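Workplace Help > Jobs and Training > Automation at work

Moved from picking to "demonstration" work, is this a dead end?

Posted by shelfend_705

I have worked for four years at Clernum, a mid-size company that stores and ships books, small gifts and some clothing for other sellers. I started on the pick line and then did returns. In April my shift lead asked if I wanted to move to a new group that records handling work for the robots the company is planning to bring in. The pay is 50 cents an hour more. I said yes because my knees were bad and it got me off the long aisles.

The work is simple to explain. You wear a harness and a camera on your head, you hold a gripper in each hand, and you do ordinary shelf and clothing jobs with the grippers instead of your fingers. Pick up a book, put it down, pull a shirt flat, fold it, again. The grippers have printed square markers on them so the system can track where they are. We do it in an office area with normal furniture, not out on the warehouse floor. Most of my first month was books on a white shelf, and from above it looks like this.

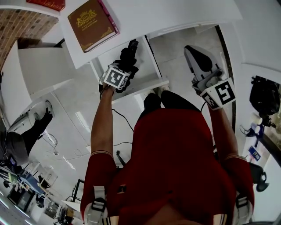
How long does one recording session last before you get a break? We record for 50 minutes and then have ten minutes off, and the harness comes off for the ten minutes.

So that part is fine. My questions are about the rest of it. Before, I had a rate. At returns it was 60 items an hour and everyone knew it. Now they say quality matters more than speed, but there is a screen at the end of the shift with the number of accepted recordings next to your name, and I can see people are looking at it. In my best week I had 900 accepted. In the week after that I had 705 and was asked if something was wrong. Nothing was wrong, we had changed from books to cloth.

What I want to know:

Is it normal to be measured like this when the job was described as not having a rate?

Am I training the thing that will take the returns jobs? My old coworkers at returns think so and a few of them have gone quiet with me at lunch. I don't have a good answer for them.

Does this count as a skill anywhere else, or do I end up back on the pick line in a year with a gap in my numbers?

I don't need to be cheered up, I would just like to hear from people who have done this or been near it.

3 replies

Posted by dunar_dispatch

I was at the Dunar site when we did something close to this, so I will take your points one at a time.

The rate. Get it in writing. When our group started there was no target either. Six weeks in there was an "expected range," and two months after that the range was on the review form. I don't think anyone planned it that way. A supervisor gets asked how the group is doing and a count is the easiest thing to send up. Ask your lead by email whether accepted recordings are used in reviews and whether different tasks are counted differently. Cloth is slower than books with grippers and everyone who has tried it knows that. If they put both in one column, people will ask to be kept off cloth, and then they will have a lot of book recordings and very little else. That argument worked with our manager better than anything about fairness.

If you have to explain to somebody why cloth is slow, let them watch one bunched-up item being worked on. With your hands you feel where the edge is. With two metal fingers you have to look for it, and you are looking past the camera on your head and your own arm. This is one of the views from a gripper at that kind of job.
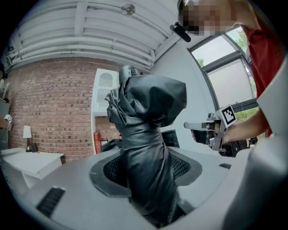
A new person will grab it in the middle, lift it, and have a bigger knot than before. It took me a couple of weeks to learn to go in from the side, take less than I wanted, and wait for the cloth to drop before closing the other hand. Our accepted numbers went down every time the item changed and came back slowly. Keep your own notes of what you recorded each day and what was rejected and why. If they bring up the 705 again you can show that it was the week of the change.

Your old coworkers. Yes, you are probably training something that will do part of their job. I would not tell them otherwise. At Dunar the machines took over putting items back on shelves, and opening and checking packages stayed with people. Returns went from two shifts to one. There were no layoffs that I know of, but people who left were not replaced, and the ones who stayed had the harder items all day with no easy ones in between to rest on. That last part was what they complained about most and nobody had thought of it in advance. If there is a meeting where you can bring it up, bring it up now — once the layout is fixed it is very hard to change.

Lunch got better for us after the company let people from returns come and try the grippers for a shift. Some of them moved over. Some said it was boring and went back, but they stopped thinking we were hiding something.

The skill. On its own, not much. What helped people was the next step over: checking recordings, writing the task instructions, setting up the stations, being the person who gets called when a machine stops with an item half in its fingers. I moved to checking after a year and I am still in it. Ask now if you can spend a few hours a week on reviewing. You will also find out why yours get rejected.

Posted by Brosia_nights

Take the 50 cents. It's all going to be robots anyway and you might as well be the one standing next to them. My cousin's place brought in machines for pallets and they still need people to clean up after them.

Also get decent insoles if your knees are bad.

Posted by returns_side

I am on the other side of this, I work in returns at a company with a recording group upstairs. What made people angry with us was finding out from a poster in the break room. The recording people had been told a month earlier and were asked not to talk about it. So if your coworkers are quiet, it may be that they think you know dates that they don't. Tell them what you know, even if it is very little.

One practical thing. During Ramadan several people in our building work adjusted hours, and on the old line that was easy to arrange because the rate was per hour. In the recording group the count was per shift, so those people looked low for the whole month until someone complained. Check if your screen shows per hour or per shift. It matters for anyone on short hours or with a medical appointment.

I agree with the first reply about the hard items. Our easy ones are gone now and my wrists feel it by two in the afternoon. The job title and the pay are the same as before, so on paper nothing changed for us.

Posted by shelfend_705

Thank you. I checked and it is per shift. I have written to my lead about that and about books and cloth being in one column, and I asked about reviewing hours too. Will post again when I get an answer.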